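Dec 28, 2022

The Custden Robotics Club concluded its simulation program for the year this month. Members completed 128 trials of the kitchen exercise, in which a simulated robot must work with a drawer and the object inside it. The coding was led by Mwajuma Obura. 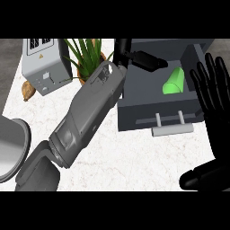

Wekesa Bakilana has asked whether the drawer exercise could be offered to new members first, as the written guide assumes prior experience. I support the suggestion and will revise the guide accordingly.

Enrolment for the next program opens in July, with 18 places available. Returning members are asked to keep their Mitov project files.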